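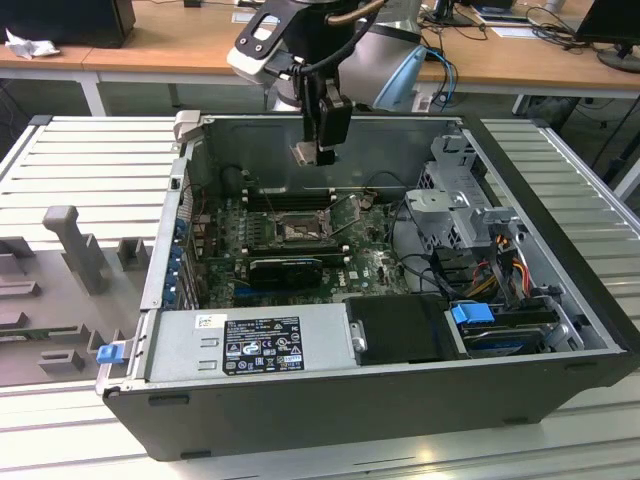
Photo: Ebony Pomare / Rendunham workshop

Desktop rebuild, stage 4: case open, memory and cooler out

Mar 27, 2021

This page records one stage in the rebuild of an office desktop from the Maihi batch. The machines were withdrawn from use in January and are being stripped, checked and put back together at Rendunham. Notes are by Harpreet Wong. Unit number is 86.

Position. Case on its side on the slatted aluminium table, side panel off. All work on the board is done from this side.

Memory. Slots empty. Modules are tested separately and logged by slot, then refitted in the same order. Blow the slots out before refitting and check that the end latches move freely.

Processor socket. No cooler fitted at this stage. Old paste is removed with isopropyl alcohol and a lint-free cloth. New paste goes on only when the cooler is ready to be fixed down.

Graphics card. Black, small heatsink shroud, left seated in its expansion slot. It comes out only if the unit fails the display test.

Expansion clips. Blue, in a row beside the rear I/O area. Spares are held in drawer 13. Press straight down to close; they snap if twisted.

Drive cage. Perforated steel, with brackets and tabs. Watch the edges when reaching under it.

Cabling. Red, yellow and orange power wires run towards the drive bays, with black SATA cables across the board. To be tied back before the side panel goes on.

Next gallery: cooler and memory refitted. Corrections to Jovita Huerta, extension 810.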